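Kragh Buys Stulham Window Firm, Promises to Change Nothing Except the Phones

Stulham, 22/11/2021

Kragh, the regional home-improvement group that already owns most of the vans you get stuck behind on the county road, has bought Prudura, a replacement window and siding company that has worked out of the same low building in Stulham for 63 years. The sale price wasn't disclosed. Both sides described it as fair, a word that covers a lot of ground in the window business.

Under the deal, Prudura keeps its name, its crews and its showroom. It loses its phone system, its paper order book and, starting in December, the right to close for lunch.

Frida Briem, who has run Prudura since her uncle retired and who will stay on as general manager, said she had turned down two earlier offers from other companies. One of them wanted to move the whole operation into a shared warehouse two towns over. The other, she said, sent a fruit basket and then a lawyer.

"Kragh sent a lawyer and then a fruit basket," Briem said. "I thought that was at least the right order."

Customers with open contracts have been told by letter that nothing about their jobs will change. Deposits carry over, along with installation dates, to whatever extent installation dates can be said to exist in the fall of 2021. Like most of the trade, Prudura has spent the year explaining to people why a bathroom window ordered in the spring will be along shortly. The company has a backlog of nearly 500 jobs, most of them held up by glass, vinyl or hardware, and in one memorable week by all of them plus a flat tire.

Ragnheiður Mikkelsen, Kragh's vice president for acquisitions, said the backlog was part of the appeal. "A company with no backlog right now is a company with no customers," she said. "We looked at a couple of those, too."

Mikkelsen said Kragh's larger buying power should shorten the wait for double-hung windows and patio doors, though she declined to say by how much, and declined again when the question was put a different way. Kragh orders through Irnico, a parts and glass distributor it has used for years. Prudura's accounts will move over to Irnico at the end of the month. Briem said her existing suppliers had been told in person and that one took it better than the others.

The warranty question has been the busiest one at the front desk. Prudura built its local reputation on a lifetime promise covering seals, sashes and labor, and for decades the promise was a single typed paragraph stapled to the receipt. Kragh's standard warranty is a booklet. Customers who bought under the paragraph will keep the paragraph. Anyone who signs after the first of December gets the booklet, and with it a shorter term on labor and a section on what counts as an act of weather.

Asked whose lifetime the old promise referred to, the customer's or the window's, Briem said her uncle had always left that open and she saw no reason to settle it now.
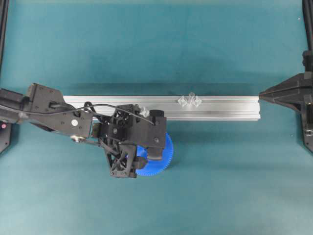
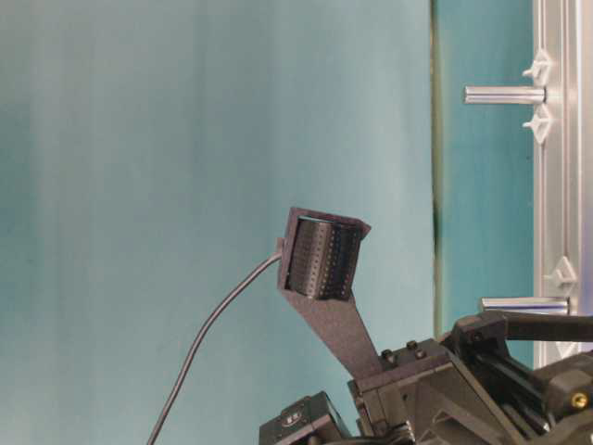
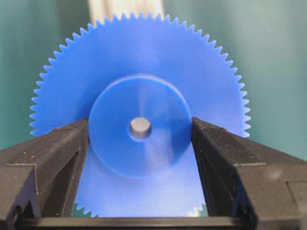
A blue plastic gear, last of the three pictures.

Kragh has been on something of a tear. Prudura is its sixth purchase, following two roofing outfits, a gutter company, a bath remodeler and a deck builder whose owner has since taken up sailing. The pattern has been much the same each time. The old name stays on the sign, a smaller Kragh logo shows up underneath it, and within a season or so the smaller logo isn't smaller anymore. Mikkelsen said there was no plan to retire the Prudura name. She said the same about the gutter company, which is now called Kragh Gutter, although she pointed out that the word "gutter" had survived.

Not everyone in the local trade is sending flowers. Independent contractors have complained for a while that the larger groups can afford to underbid on a front door in order to get at the siding, and to advertise on the radio at hours when sensible people are trying to drive. A few of them also admit to having called Kragh to ask what their own companies might be worth. Mikkelsen wouldn't say how many, though she smiled while not saying it.

For the installers, the change will mostly be a matter of paperwork. Crews will go on working in pairs, and the lead installer will still be the one who walks the house with the owner before the first window comes out. Measurements will be entered on a tablet, which will send them to the office, which will print them. The tablets arrived last week and have been handed out to everyone except the senior crew, who asked to go last and have been asking with great consistency.

Pay scales stay where they are through the winter, with a review in spring. Employees get Kragh's health plan, which Briem called better than the one they had, and Kragh's holiday schedule, which is a day shorter. The missing day is the one after New Year's. Under the uncle it was a paid day off on the theory that no one should be on a ladder.

Prudura will also give up its famous estimate policy. Since anyone can remember, a Prudura estimate has been written by hand at the customer's kitchen table, good for as long as the customer could find it. People found them. This summer a woman on the north side of town brought in a quote for a bay window that predated her second marriage, and the company honored it, with what Briem described as a short walk around the parking lot first. New estimates will be good for 30 days. Old ones will be honored until the end of December, so residents who have been meaning to clean out the drawer by the stove may want to move that up.

The showroom on the Stulham site will be remodeled over the winter. Plans call for a new entry, better lighting and a wall where shoppers can open and close working windows of every type the company sells. The current showroom also lets shoppers open and close windows, except for the casement by the register, which has been painted shut for as long as Briem has worked there. She said it hadn't hurt sales. Several people have asked to buy that one, on the grounds that it doesn't leak.

During the remodel, sales staff will work from a trailer in the side lot. Parking will be tight. Customers picking up screens for repair should use the back door and knock, and should not use the new automated phone line to say they are at the back door, because the line will offer them a free estimate on siding.

The phone line went live ahead of schedule and is so far the one part of the merger everybody has an opinion on. Callers to Prudura used to get a person, usually the same person, who usually knew which house they meant. They now get a menu. Pressing zero is supposed to bring up the front desk. Briem, testing it from the front desk, got the bath remodeler.

"It's being adjusted," Mikkelsen said.

The town has been mostly calm about the sale. Prudura sponsors the summer concert series and a youth softball team whose record is best left alone, and Kragh has agreed to cover both for the next three years. The softball shirts will be redesigned. The concert banner, which is vinyl and was made in-house out of leftovers, will stay up until it comes down by itself.

Briem has signed a contract to run the business for the same three years. After that, she said, she may look at replacing the windows in her own house. They are the originals, single-pane, and she has an estimate on them from her uncle somewhere, if the company is still taking those.

Showroom hours through December are unchanged apart from lunch. Anyone with a question about an existing order can call the main number and be patient, or stop by.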